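Looking After One Arm: What the Maintenance Plan Leaves Out
Speaker notes, second draft. Slide cues in parentheses.
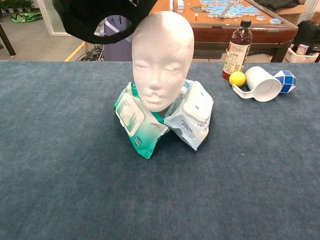

Slide 1. Foam head on two packs of wipes, bench cell, Flevside.

(Leave slide 1 up while people sit down. Don't talk over it.)

Good morning. I look after one robot cell. I've been asked to talk about best practice, and I should say at the start that I don't trust the phrase. Most of what I've seen sold as best practice was written by people who had the machine for a week and then moved on to another one. I've had mine long enough to be annoyed by it in detail.

The cell is small. One arm, one gripper, one carpeted table, and a set of ordinary objects for it to pick up and put down. Marites Mercado runs the tasks. I keep the thing working. We disagree about what "working" means, and that will come up.

(Slide 2, the service schedule as delivered.)

The supplier's plan came from Benedetti and it says to check the gripper every 500 hours. Read that line out. Then ask the room: hours of what? Power on? Motion? Closing on something? I wrote to ask. The answer was that it depends on the application, and then there was a link to the same plan.

So I stopped using hours and started using grasps. We log them anyway. My own number is 195 grasps between wipe-downs of the finger pads, and I won't defend it as science. At 195 the pads still hold a mug. I tried going longer and didn't like what I saw in the logs. If your objects are different, your number will be different, and you should be suspicious of anybody who hands you theirs. That includes me.

(Pause. Somebody usually asks about pad material here. Say: see me after.)

(Slide 3, the table.)

The carpet. I was against it. I still am, on some days. It stops things rolling, and it's kinder to a gripper that comes down too low. It also sheds. Short pile sheds less than long pile, but less is a long way from none, and the fibers end up in the finger joints. Before I changed the routine I was picking blue fluff out of a linkage with tweezers.

What I do now:
Vacuum the table before the first run, with the arm parked high and locked.
Lint roller over the work area at midday.
Fingers opened all the way and brushed out, dry brush only, at the end of the day.
No compressed air. It drives the fluff further in. I know some of you use it. I've opened up grippers that had been cleaned that way and I'd ask you to open up yours.

(Slide 4, back to the foam head, close crop.)

The head gives us more trouble than anything else on the table, and it weighs next to nothing. Foam marks. Every firm grip leaves a dent, and then the next grip finds the dent and settles into it, and your repeatability looks wonderful. Rónán Ní Mhurchú showed me a chart from this object that he was very pleased with. I asked him to turn the head a quarter turn and run it again. The chart was less pretty.

Foam also crumbs. I check the pads after any session with the head, whatever the count says. White crumbs on a dark pad are easy to spot, so you have no excuse.

As for the base, wipes packs are soft and they shift. A head standing on two of them is in a slightly different place each time you build it, and if you're chasing a calibration fault that will cost you an afternoon. It cost me one. I was convinced the wrist had drifted. I re-zeroed it twice and had the cover off before I thought to put a hard block on the table and test against that. The wrist was fine. I now own a hard block. It lives in my drawer and it isn't used for anything else.

(If running late, skip to slide 6.)

(Slide 5, calibration.)

Meltton sells an automatic calibration routine and we have it. It takes 100 poses and gives you a green light at the end. I have had the green light with a loose mounting bolt. I ran it again with the bolt tight and got the same green light — same shade and everything. I don't say the routine is useless. I say it measures what it measures, and a bolt isn't on its list.

So before I run it, I put a wrench on every bolt between the table and the fingers. I put a paint mark across each head so that I can see movement the next time. Then I grab the gripper, power off, and try to wiggle it. You'd be surprised how much a wiggle finds.

(Slide 6, cables.)

Of the 146 stops in our log, the largest group by far is cables. The arm itself comes a long way down. Connectors half seated, a cable under a chair leg, a cable bent tight because somebody tidied it. I've been told by a consultant from Tusville that predictive monitoring would catch these. Maybe. A look at the floor before you start catches them too, and I already had a floor.

Marites thinks I stop the cell too often. She may be right. I asked her to keep her own list of stops she thought were unnecessary, and we go through it on the same day each month. A few of hers have changed my routine. The midday roller used to be a midday vacuum, for one.

(Slide 7, contact details. Leave time for the compressed air people.)

Questions.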